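Automated laundry folding

Automated laundry folding is the use of machines to sort, flatten, fold and stack clean clothes and household linens. It is one of the oldest goals in household robotics and one of the least finished. Washing and drying have been done by machine in ordinary homes for decades, but folding is still done by hand almost everywhere outside large commercial laundries. Flatwork such as sheets, tablecloths and towels can be folded by industrial equipment at high speed. Mixed clothing, of the kind found in a family wash, remains a research problem.

Background

Commercial folding machines date from the first half of the twentieth century. Early models used moving belts and blades or jets of air to fold sheets as they came off an ironing roller. The basic layout has changed little. A worker feeds each piece by its corners, the machine measures its length, and the folds are made at fixed fractions of that length. These machines work well when every piece has a known shape and lies flat. They do not pick a piece out of a heap, and most cannot handle a garment with sleeves unless a person has laid it out first.

Home folding machines have been announced several times since the 2010s. Most took the form of a cabinet into which the user clipped or dropped garments one at a time. Few reached buyers in any number. Common complaints in trade reviews were the time needed per garment, the size of the cabinet, and the fact that small or unusual items had to be left out.

Why folding is hard

A rigid object such as a cup has a shape that stays the same when it is lifted. A shirt does not. Its shape changes with each touch, and parts of it hide other parts. A machine has to work out what the garment is, which side is facing up, where the edges are, and which points to hold. Each of these steps can fail by itself.

Thin fabric is also hard to grasp. A gripper that closes on a folded stack may take one layer or three. Knits stretch when pulled, so that a sweater set down after lifting may be longer than it was before. Slippery linings slide out of the fingers. Thick seams, zippers and drawstrings change the way the cloth falls.

The place where folding is done adds further trouble. Industrial machines use a bare table or belt of one color under steady light. In homes, people fold on beds, sofas and kitchen counters. The surface is often soft and patterned, and the light changes through the day. A striped or flowered garment on a flowered cover gives a vision system many false edges. Finished piles take up part of the space, lean against each other, and must not be knocked over while the next piece is being handled.

Approaches

Three general methods are in use. The first is the fixed mechanism, found in commercial folders and most cabinet machines, where hinged plates or belts make the same folds in the same order. It is fast and dependable within a narrow range of items.

The second is the programmed robot arm. Usually two arms are mounted over a table, and software looks for corners, collars and hems. The arms lift the garment, let it hang, regrasp it lower down, and repeat until it can be laid flat in a known position. University groups showed towels being folded this way from 2010 onward, at first with many minutes spent on each towel. Later systems were much faster but were often limited to a few types of clothing.

The third is learning from demonstration. A person does the chore many times while the movements and camera views are recorded, and a control program is trained to produce similar movements. Demonstrations can be given by steering a robot from a distance or by working with a hand-held gripper that has the same kind of fingers as the robot. The second way needs no robot at the place of recording, and the work can be done in an ordinary bedroom or laundry room.

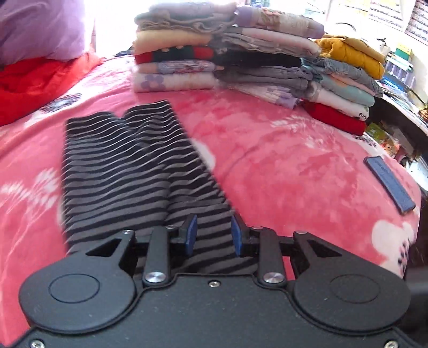 Striped garment between the finger pads of a hand-held gripper, with stacks of folded clothes on the bed behind it.

Recordings made in homes are valued for their variety. A system trained only on plain T-shirts on a white table tends to do poorly when given a child's dress on a quilt. The drawback is that home recordings are uneven. People fold the same item in different ways, change their minds partway through, and differ in what they count as finished. Some projects give the demonstrators a set folding order, while others leave the choice to them and sort the results later.

The Tonaron trial

The Tonaron trial was a small comparison of folding systems run by the laundry equipment firm Disura at its workshop in Plostano. Results were released on 14 April 2022. The trial used 418 garments and linens from donated household loads, without removing odd or damaged pieces. Three machines were tested: a plate folder, a two-arm robot with programmed motions, and a two-arm robot trained from demonstrations.

Each machine was first given pieces laid flat by a worker. Under these conditions the plate folder completed 97 percent of the towels and pillowcases it was offered, but it was not offered baby clothes, fitted sheets or anything with a hood. The trained robot attempted every type of item. Its mean time for a long-sleeved shirt was 90 seconds, compared with well under half a minute for the workers at the same table.

In the second part of the trial the pieces were left in a basket. The plate folder could not take part. Both robots lost most of their time to picking up a single item and finding out what it was. Trousers turned partly inside out were the most common cause of a stop. Socks were counted separately, as neither robot was set up to match pairs.

The report, usually cited as Dambrauskienė after its lead author, listed 832 separate grasps that ended with the wrong number of layers held. It recommended that future tests report grasp errors and folding errors in separate tables. It has been criticized for its loose rule on what counted as an acceptable fold, which was left to a single judge. A follow-up planned for May of the next year was not carried out.

Measuring results

There is no agreed test for laundry folding. Published success rates are hard to compare, as they depend on the choice of garments, the starting position and the standard applied to the finished piece. Some groups measure the outline of the folded item against a target rectangle. Others ask people to rate it. Many reports stop at the single fold and do not include stacking, even though a neat piece can be spoiled when it is moved to the pile.

Speed is given in several ways as well. Time per item may or may not include picking the item up. Video demonstrations are often shown at several times normal speed, and the number of failed attempts before the recorded one is not always stated.

Current use

Commercial laundries serving hotels and hospitals use automatic folders for most flatwork. Towel folders that sort by size are common in larger plants. Garment folders are found in uniform rental and in clothing factories, where hundreds of identical pieces pass through in a row. In nearly all of these settings a worker still separates and feeds the items, and automatic feeding is sold as an added unit for sheets and towels only.

General-purpose robots have been shown folding shirts, towels and shorts in test apartments, in some cases starting from a full basket. They are slower than a person and need someone nearby to step in. Fitted sheets, bras, tights and garments with long straps are usually left out of such showings. Putting the folded clothes away in drawers or on shelves, sorted by owner, has received less attention than the folding itself.

Cost is a further limit. A pair of arms suited to the task costs far more than a washer and dryer together, and folding alone is not expected to justify the price for most households. Developers generally present it as one of several chores for the same machine, along with clearing tables and loading dishwashers.

See also

Flatwork ironer
Clothes dryer
Service robot
Learning from demonstration
Robot gripper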